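Notebook, Friday — demonstration at the flat, grippers by hand

Writing this up the same evening with my shoes off and a pot of tea, so forgive the rambling. Omar asked me to put it in the shared notebook instead of keeping it in my own, as the Kesteck people will want to read it before their own open day in December and he'd like them not to have to ring me every ten minutes. (They may ring anyway. I like them.)

Present: Omar, me, Flurina Wieser from Denach, and her group of visitors, who came up in two lots because the dining area won't take everybody at once. The first lot was due at nine and the second after the break. Flurina had asked for an ordinary home with an ordinary table, and no clean bench, no grey foam, no coloured blocks. She has sat through a good many block demonstrations and I think she has had her fill of them! So we kept to crockery and left the food out at the back of the table as it would be in any kitchen between meals.

The plan, as agreed on the phone with Kofler, was a short talk by Omar (8 minutes, he promised, and for once he kept to it), then handling by us, then handling by the visitors, then questions. The handling is all with the hand-held grippers, camera on, blue pads on the fingers. Kofler wanted square dishes in the set as well as round bowls, as the corners give people trouble, and wanted at least one vessel too big to be taken any way but by the rim. The big off-white mixing bowl does very nicely for that.

Before the first move I had the jaws open over the near side of the table and the two patterned plates lined up one behind the other, with the vinegar and the soy sauce at the back.
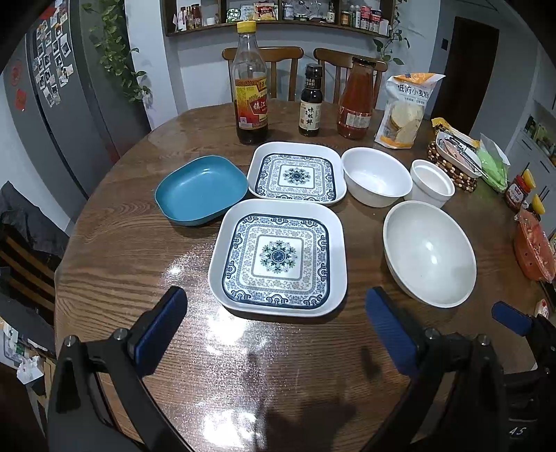

What we showed

I started with the teal dish, which is the friendliest of the lot: small, light, and the rim is easy enough for the pads to find. Pick up, move a hand's width, set down, open, back away. I did it slowly and talked all the way through, and I noticed the visitors watched my face more than the gripper, so next time I shall talk less. Omar did the plain white bowl after me. He goes in with one finger inside and one outside the rim, and he lets the outer finger touch first, very lightly, before he closes. I have always done it the other way about. We had a small and quite cheerful disagreement about this in front of everyone, and Flurina said it was the most useful part of the morning.

The patterned dishes are the hard ones. If you come at a flat side you get a good long contact and all is well. If you come at a rounded corner the dish wants to turn, and you feel it in the wrist a moment before you see it. I let each visitor try a corner first, on purpose, and then a side. One gentleman went back to the corner four times and wouldn't be helped, which I rather admired.

The mixing bowl I kept for last. Weight is the trouble there, and the fact that a single rim grip leaves all that bowl hanging off one side. Our rule is that you may tip it and slide it with one gripper, but lifting it clear of the wood is a job for two. Two grippers means two people or two hands, and with visitors I prefer two people, one calling the moves. It is slower but there's a nice feeling in it, a bit like carrying a sofa down the stairs with somebody sensible.

Light

I must write this down properly as I've grumbled about it before and never done so. The table top is glossy and it throws the light straight back up between the fingers. From where the person stands it is hardly a nuisance, but in the camera view there's a great white patch just where you'd like to be judging the gap. Flurina spotted it on the laptop before either of us mentioned it. We talked about a cloth. Omar is against a cloth, on the grounds that half the homes we go to won't have one, and he'd sooner the recordings had the glare in them than have us tidy it away. I'm against a cloth for the duller reason that dishes drag it. So no cloth, and the note for Kesteck is: look at the table at the hour you mean to work, and stand on the other side if you can.

Second lot

A smaller and livelier group, with more questions about training than about handling. How many repeats for one dish? I said that for this household set we are aiming at some 200 and have 49 that I'd be happy to show anybody, and I explained that a fumble isn't thrown away — it gets its own label and is kept. That went down well. People seem to like hearing that the clumsy ones count for something.

With this group we had both grippers in use, one over the table and one held in from the left.

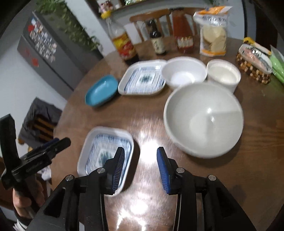

Two grippers at the table, jaws open on the near one. Far patterned dish clear to approach, large bowl to the right.

Working in pairs, the thing to watch is the elbows. The one on the left has the chairs behind and the table edge in front, and tends to creep forward without meaning to. I'd put the more patient person there.

Questions I couldn't answer and promised to look into: whether the ribbed pads wear unevenly if you always favour one finger (I suspect yes, I have never measured it), and whether the bag of flour could go into the set later. Omar says not until the bowls are finished. I'd quite like to try it over a tray.

For Kesteck, in no special order
— Say the word "open" aloud before you open. It sounds silly and everybody is grateful.
— Leave the jars and bottles at the back unless somebody asks for one.
— Allow longer for the visitors' turns than for your own. Ours overran and I didn't have the heart to stop them.
— Keep one dish back that you haven't practised with.

Flurina is sending her own notes on from Denach next week and I'll paste them in under mine. Omar has the recordings to copy over. I still owe Kofler a call about the pads.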